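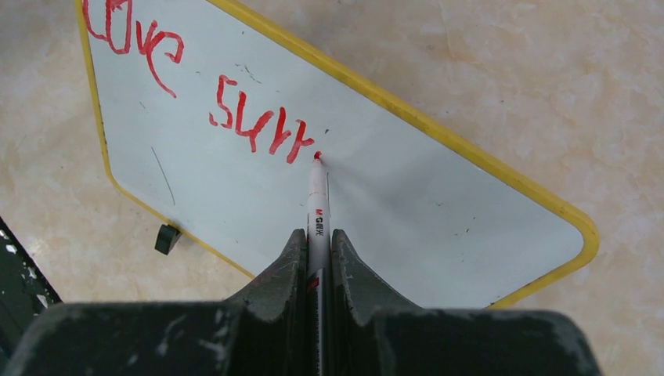
4.2 What people do with a small board once it is on the table

I had expected this to be the dull part of the study, and I nearly folded it into the section on paper notes. Then I started reading through the diary entries and got rather carried away. Of the 1,081 entries our households sent in, 614 mention a handheld whiteboard at least once, which is far more than mention sticky notes, phones or the back of an envelope. People clearly like these boards, and they like telling us about them (at length, in some cases).

The boards come in two sorts. Most are the rounded, coloured-edge kind sold for children, and the rest are plain office ones with a metal rim. We let households use whatever they already owned and gave a Fillwood board to anyone who had none. I was worried that the gift boards would be treated too politely, but by the second month you couldn't tell them from the others. The edges had picked up knocks and the faces had that faint grey bloom you get from wiping with a sleeve.

Where people write is the first thing I want to talk about. I had assumed, going by my own habits, that a board would be propped up or hung on a hook and written on upright. Plenty of ours never left the horizontal! They lived on worktops and dining tables, and people wrote on them wherever they happened to be lying, at whatever angle they had been put down. One household told us they had stuck a hook on the wall in January and used it for tea towels ever since. Vondráček's earlier survey has boards down as "wall items", and I think that label needs another look, at least for homes.

Writing on a flat board changes the handwriting too. On the wall, the arm hangs and the lines tend to droop towards the right. On the table the lines stay fairly level with the board's long side, but letters grow and shrink as the writer reaches. Short words come out well. Longer ones start generously and then get squeezed, and we have a lovely run of shopping lists in which the last two letters of every item are half the size of the first two. Gaps are odd as well: people lift the pen, think, and start again a good way further along, so a two-word message can look like two separate messages. Our coders disagreed over this more than anything else, and we ended up rereading 27 entries together with a pot of tea before we could settle on a rule (see Appendix B).

Then there's ink. Black was the most common colour, with red second, and the red pens caused more grumbling than all the others put together. Red was kept for things that mattered, such as bin night, medicine and "DO NOT EAT", so it was left up longest, and dried-on red is a nuisance to shift. Thirteen households gave up on red for this reason. A few of them moved to the Nanus refill pens, which they found easier to wipe but too thick for lists.

Figure 3 shows red lettering on a yellow-edged board lying flat. I find the doubled letter at the end of the lower word useful for comparing shapes, as repeated letters are where you can best see how steady a hand is within a single word. In the diary material the second of a pair usually leans more than the first, though I wouldn't want to build much on that yet.

The Skunum coding sheet has no box for any of this. It asks for surface, tool and message, and leaves out how the surface was lying and which way round it was turned. We added two columns by hand, "flat or upright" and "straight or skewed", and both were filled in for every board entry after that. The counts are in Table 5, and I come back to the skewed boards in Section 4.3, where the question is who was meant to be reading them.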